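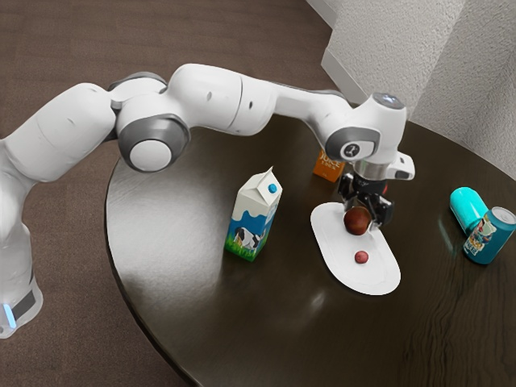
Soledad Zavala told me, when I asked what ought to go at the top of this report, that I should tell you people in the kitchen have stopped calling it "the thing" and started asking it to hurry up. She said she would take a slow helper over a sore wrist any morning, but she'd want the slow helper kept out of her way until the porridge is done, and she'd like somebody to write that down. So I have.

**To:** the Espinoza fund
**From:** Stavros Triantafyllou, Gidwood dining services
**Re:** Damum breakfast table project, progress to 1/22/18

Thank you, first of all, for your patience over the holidays. I know this was meant to reach you before the break, and I know you were kind enough not to chase me for it. We had the furnace out, then half the kitchen down with the flu, and the report kept sliding under other papers on my desk. It's a longer one than usual to make up for it, and I hope you'll read it with a coffee.

## Where we are

You'll remember that the grant pays for a fixed arm in the breakfast room at Gidwood, to help with laying and clearing the round tables, and for the time our own staff put into deciding what the arm should and shouldn't do. The second part has turned out to be the bigger job, and I'm glad we budgeted for it, even if I grumbled at the time about how many hours we'd set aside for talking.

The arm itself isn't in the breakfast room yet. All of the work this fall and winter has been done in Tutex, the simulation package, where we have a table, a plate, cartons of milk and orange juice, fruit, a cup and a can, and an arm that reaches over them. We've now run 1048 practice pickups there. I've been asked by a few people whether that's a lot, and I had to go and ask myself. The folks at Damum tell me it's enough to show us where the trouble is and nowhere near enough to stop looking, and that seems fair to me.

The trouble is mostly soft things and tall things. A peach or a plum is easy to bruise, and we don't want residents getting fruit with two dents in it. A carton is the opposite sort of problem, because it wants to be held near the top where the cardboard is folded, but if it has been opened that's also where it gives way. Our staff knew both of these things already. They've been handling cartons for years, and they do it without thinking – a hand under, a thumb on the fold – and it took us a good long afternoon to get that out in words the Damum programmers could use.

We also spent more time than I'd planned on things lying on their sides. Cups get knocked over at breakfast. Soledad's view is that a tipped cup should always be left for a person, at least in the first season, because there may be something in it, or under it, or running off the edge toward somebody's lap. We've written that into the working rules. The arm is to leave it where it is and signal for help.

## What it changes for people

This is the section I promised you'd get in every report, and I've tried to write it from what I heard and to keep my own hopes out of it.

There are 34 people on the dining staff, counting the casuals, and I sat down with every one of them between October and Christmas. A few of those chats happened in the parkade with the car running, and one was mostly about hockey, but they all happened. What I heard most was worry about the morning pattern. Right now two people work a table together, one laying and one chatting with the residents, and they trade off when they feel like it. If the arm does the laying, does the second person still have a reason to be there? Several people told me they'd sooner keep the lifting and the reaching if the alternative was losing the company.

I took that one seriously, and so did Damum. The plan we have now keeps two people on the early shift. One of them looks after the arm's side of the room and the other floats, and they swap partway through the morning so that no one spends a whole shift minding a machine. I'd been warned that minding is more tiring than doing, and after sitting and watching the simulator for a morning I believe it. My attention wandered off inside the first half-hour, and I'm the one who applied for the grant.

The other thing I heard, and it surprised me a little, was pride. People wanted the arm to lay a table the way Gidwood lays a table. There was a proper argument over which side the milk goes. One of the newer hires had been putting it on the right all along, and it came out that she was left-handed and that her residents had never said a word about it. We've settled on the left of the plate, and we've agreed that a person can move it for whoever wants it moved. I mention this because it's just the kind of thing I'd have decided myself, at my desk, and got wrong.

Now for the sore wrists. Reaching across a round table to clear it is hard on the shoulder and the wrist, and we've had people on modified duties for it every winter I've been here. I can't tell you yet that the arm will help, because it hasn't cleared a real table. What I can tell you is that the reach to the far side is the part of the job staff most want to hand over. It's first on nearly every list I collected, so we've put it first in the work plan too. 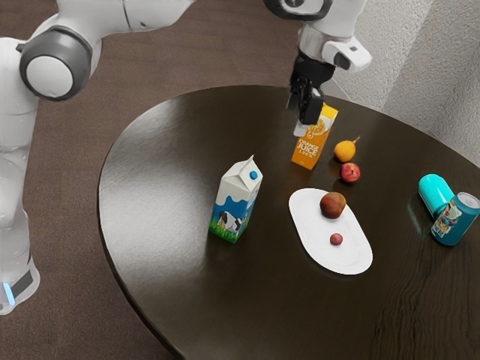 Will anyone at Gidwood have their hours cut when the arm comes in?

Hours stay as they are for the full length of the grant, and any change after that has to go through the same staff meetings that approved the project. I've put that in writing to everyone on the roster, and a copy went up beside the time clock.

## Training

We've started the training earlier than the schedule called for, and I'd like to explain the spending on that line. The idea was to wait until the arm was bolted down and then show everyone the buttons. Soledad talked me out of it. She thought people should see it make mistakes while it's still only on a screen, so they'd know what a mistake looks like before it happens beside a resident. We set up a monitor in the staff room and left it running at breaks, with a binder next to it for notes.

That binder is the best thing we've bought all year, and it cost next to nothing. We have some 200 notes in it. Plenty of them are jokes, and one is a very good drawing of the arm wearing an apron, but a great many are useful. People wrote that the fingers come down too close to the rim of the plate. They wrote that the arm shouldn't swing over the table while anyone is seated at it, and that it ought to have a way of showing it's about to move that a person with poor hearing would notice. One note just says "what if she's reaching for it too?" and we spent a whole meeting on that single line.

Out of the binder we've taken three changes that Damum has agreed to make before installation:

- The arm lays and clears only when every chair at the table is empty, and a staff member has to confirm this by hand each time.
- The approach to the plate comes in higher and slower, with the last bit of the descent slowest of all.
- Any staff member can stop it, from either side of the table, without asking anyone and without filling out a form afterward.

The last one took some discussion. Damum would have liked a short form, to learn from the stops, and I understand why. Our people said that if stopping it meant paperwork, then on a busy morning they'd hesitate, and I couldn't argue with that. The system will log the stop itself and someone from Damum will come by and ask about it over coffee.

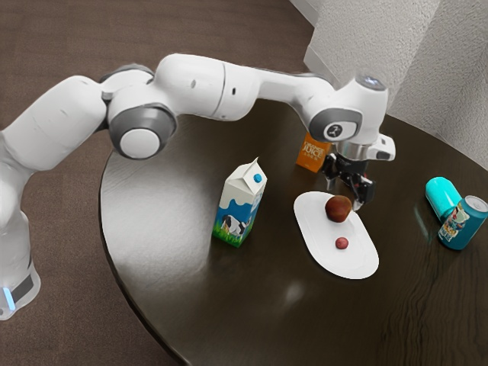
*Gripper open beside the fruit on the plate (Tutex simulation).*

## What's behind schedule

The electrical work in the breakfast room is late. The wall we wanted to use has old wiring behind it, and the contractor wasn't happy with what he found, so we've had to move the outlet. The base will be set in February if the inspection goes well. I'd rather not promise a day, having promised you one before.

We're also behind on the residents' side of things. I had meant to hold an open house in the fall so that residents and families could see the simulation and ask whatever they liked, and we didn't manage it. A fair number have seen the monitor through the staff room door and drawn their own conclusions, some of them quite colourful. The open house will now happen before the arm is switched on, and I've told Damum that I won't sign off on the switch-on until it has.

## Money

We're under on equipment and over on staff time, and the two come close to cancelling out. The full sheet is attached separately. I'd like your permission to move the leftover from equipment into training, so that the casual staff can be paid for their hours at the simulator the same as everyone else. They've been coming in on their own time, which is generous of them, and I don't feel right about letting it go on.

If you'd like to come and see how it's going, please do, and come for breakfast. Call the kitchen line ahead of time and Soledad will set a place for you.

With thanks,
Stavros Triantafyllou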